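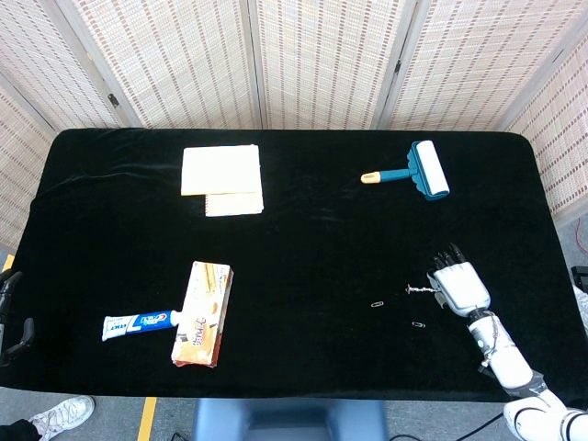
Things that get put down together stay together, according to Inese Paulauskas, and you can learn more about a table from its gaps than from what's on it. I didn't buy that when she first said it, and I'd planned this whole section around the objects one at a time. I've since come round, mostly, so what follows is about neighbours.

4.2 Pairs, piles and loners

Let me start with paper, my favourite (sorry, toothpaste). All through our notes from Griritia, paper lands on paper. People will happily set a pad down on top of another pad with no attempt to line up the corners, and they don't seem to see it as a mess. In Figure 3, first view, the cream-white pad lies a bit askew over a smaller, yellowish one, and there's plenty of bare velvet around them where either could have gone. I call this a lazy pile. Agnese Lapiņa wanted "casual stack" and we argued over it for most of December, but lazy pile is what went into the coding sheet and I'm sticking with it!

The second kind of neighbour is the touching pair. In the same view the toothpaste tube lies on its side with its white cap right up against the box of wafers. Now, I'd never store those two together at home, and I doubt you would either. Bathroom things and snack things have their own cupboards. On a table, though, those categories go soft very quickly, and a long thin thing beside a boxy thing just looks settled. I coded it as a touching pair and left meaning out of it.

Then there are the loners. The lint roller is the obvious one, over on the far right with its teal handle pointing back towards the left. Vaida Urbonaitė suggested that anything with a handle gets more room because people picture a hand going in to grab it. I like the idea a lot, but we coded position only, so I can't back it up from this material.

Packaging gave me the most trouble. A closed carton has clean sides and you can say quite easily what it's next to. A carton with its end torn open and the wrapping bulging out (Figure 3, second view) has a fuzzy sort of edge, and I went back and forth on whether a crumpled flap counts as part of the box. In the end I said yes, flap and wrapping included.
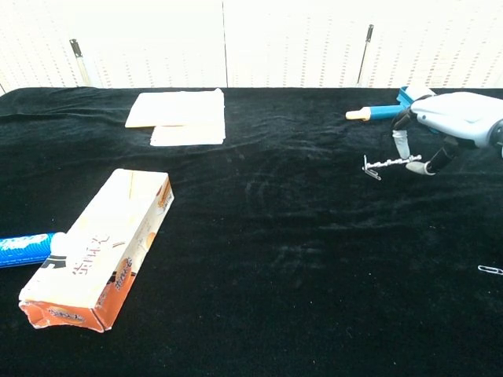 That choice does nudge the results a little towards touching pairs, and I'd rather say so now than have a reader find it in the appendix. Saulius Rätsep coded the same material with flaps left out, and his version sits next to mine there.

One more wrinkle: black velvet. It creases, it has shiny patches, and I was tempted to treat the bigger folds as borders between groups. I dropped that idea, and for this section the cloth is one flat surface from edge to edge. Section 4.3 picks up the screen and the wall panels behind the table, which I've ignored so far.

Figure 3. Small household things on black velvet, two views.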